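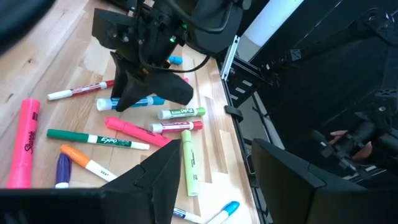 Markers and highlighters on the bench, seen from the wrist camera.

Sorting pens with two arms: planner tips

Plan one arm at a time until the grasps are reliable. Lock the shared zone in software so the second arm waits its turn.

Pens lying side by side often get merged by the detector. Raise the mask threshold to 68 and drop anything seen in fewer than 12 views.

Grasp across the barrel, never along it. If the planner keeps picking caps, shift the target 20 mm toward the middle - the Flosell config has a field for this.

Save basket positions as named poses.
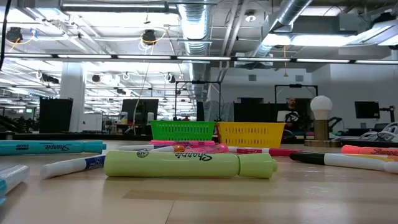 Lytvynenko wrote in to say that a 60 ms delay before closing cured most of the missed grasps on the Vanport build.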